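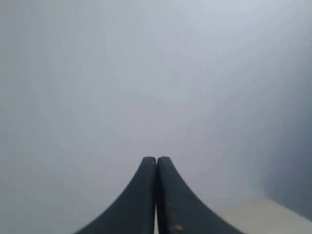
Choir stole keeps sliding off one shoulder

Asked Sep 7, 2022

I ordered 3 satin choir stoles from Gastberg with our name embroidered on the left side. The plain side is lighter, so the whole thing creeps left when I sing. It measures 140 cm end to end. Can I fix this without sewing through the lettering?

2 answers

Torben Brandes
Satin slides on anything smooth. Turn the stole over and hand stitch a strip of felt to the lining at the back of the neck, catching the lining only.

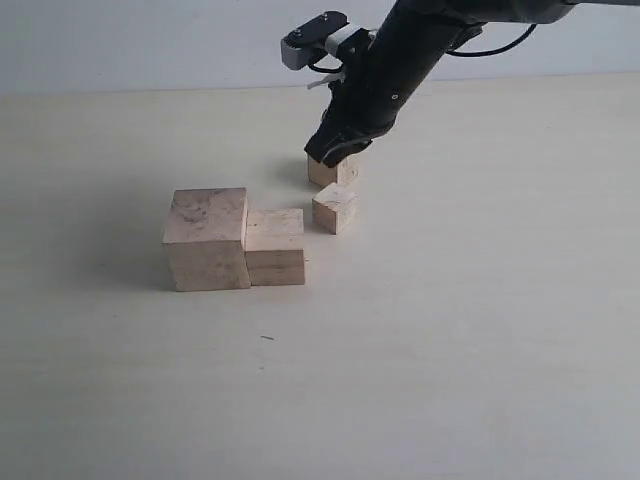
If it still pulls, open the bottom hem on the plain side, put in a drapery weight and close it again. Check the balance before you sew — one small weight did it for mine.

niazi227
safety pin from the inside, works ok. don't iron the satin side

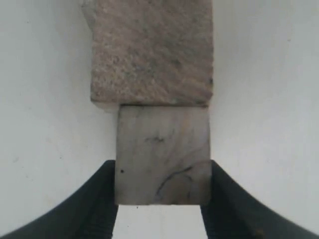 also ask the seller, Flosto put the lettering on both sides of ours for a bit extra and they hang even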